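Pad wear on the Brasier hand-held, left finger only

Mevwood Forum > End effectors > Maintenance

gritstone_44
October 7, 2024

I look after a Brasier two-finger hand-held gripper that gets used for textile handling. The pads are a dark fabric-faced type bonded straight to the inner face of each finger. The interval I inherited is a pad inspection every 1,000 closures and replacement when the inspector doesn't like the look of them, so in practice whenever I say so.

The left pad is going first. Right pad is dull but sound. This is the second set in a row to do it. Same adhesive both times (contact type, brushed on, clamped overnight), same roll of pad material, fingers wiped down with isopropyl before bonding. Closing force has not been altered since April.

Before I put a third set on, I would like to know whether I am looking at an alignment fault or a bonding fault. I have checked the following with the tool on the bench:

- Finger to mount, no play by hand on either side
- Linkage pins, no visible wear
- Jaw travel, full, no sticking at either end
- Parallelism at closure, checked with a strip of paper, grips slightly earlier at the tip than at the root

The last one may be the answer, but it does the same on both fingers as far as paper can tell me.

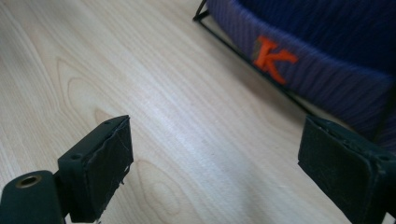 Bonding procedure first, as somebody will ask. Pad is cut to finished size before gluing, with a scalpel against a steel rule, and the edges are left raw. The peeled corner on the left finger has come up from the block and there are loose threads along the same edge, so I can't say whether the cut edge frayed and then lifted or the other way about. There is a thin curved scratch on the pad face as well. The right pad has kept a narrow raised edge round its border. None of the pads has been trimmed after fitting.

Happy to be told I'm cutting them wrong.

----

plumbline
Re: Pad wear on the Brasier hand-held, left finger only

Raw edge on a woven facing will always let go in the end. Seal the cut before you bond. I run a thin bead of flexible adhesive along all the edges, let it go off, then glue the pad down. It adds half a day to the job and the pads last a good deal longer.

That doesn't explain left only. If the paper grips early at the tip, the load is going into a small area and the corner is doing work it shouldn't. I would sort the parallelism before spending any more pad material.

----

ohm_and_away
Re: Pad wear on the Brasier hand-held, left finger only

I don't agree that it's alignment. Misalignment at closure loads both pads equally, it has to, they are pushing on each other or on the same part. If one wears and the other doesn't, the difference is in how the tool is presented. With a hand-held the operator usually approaches from the same side each time and one finger gets dragged under the cloth. The curved scratch supports that. You don't get a curve from straight closing, you get it from rotating the wrist with the finger in contact with something.

Swap the pads' jobs. Have the operator hold it turned through half a revolution for one interval and see which finger suffers.

----

plumbline
Re: Pad wear on the Brasier hand-held, left finger only

Equal force, yes. Equal pressure, no. If one finger is true and the other is toed in, the toed-in one carries it on the corner and the true one carries it further onto the face, where the pad has support all round. I've had that on a fixed cell and shimming cured it.

----

ohm_and_away
Re: Pad wear on the Brasier hand-held, left finger only

Fair for a rigid part. For knitwear I'd want to see it measured. The material takes up more than the error you are describing.

----

sakai_bench
Re: Pad wear on the Brasier hand-held, left finger only

Which screws are holding the finger block? I can see two small holes in the top face of the left one, one near the lower end and one near the tip. If yours is the same pattern as the one I service (a Sakai, but the finger is very like it), the screws there set the block on the carrier and there is a little clearance in the holes. Slacken both, close the jaws on a ground parallel, nip them up from the root end first, then the tip. Doing the tip first pulls the block over. It cost me a set of pads to learn that.

Also check what is under the pad when it comes off. Old adhesive left in one corner will hold it proud and it peels from there.

----

gritstone_44
Re: Pad wear on the Brasier hand-held, left finger only

Thanks all. To answer in order.

Edge sealing: will do it on the next pair. I have Tavo flexible adhesive in stock, which should be close enough to what plumbline uses.

Screws: same pattern as sakai_bench describes. I have been tightening from the tip, no particular reason, it was nearest to hand. I don't have a ground parallel of the right thickness but can borrow one.

Presentation: the operators do sweep in from one side. I can't easily have them turn the tool over, the trigger ends up in the wrong place.

I'll reset the block and seal the edges together.

----

ohm_and_away
Re: Pad wear on the Brasier hand-held, left finger only

Then you won't know which one fixed it. Do the block first, run an interval, then do the edges.

----

gritstone_44
Re: Pad wear on the Brasier hand-held, left finger only

I'd sooner have it working than know. But I take the point. Block first, raw edges as before, one interval, and I'll post what the left pad looks like at the end of it.

----

Comments (3)

feelergauge: Same wear here on an older Brasier. Ours was adhesive residue. Scrape back to bare block and check with a straight edge.

m_tolerance: Nine newton centimetres on those screws is plenty. They strip.

bracket_and_co: What grade of Tavo? The stiffer one cracks along the edge when the pad flexes.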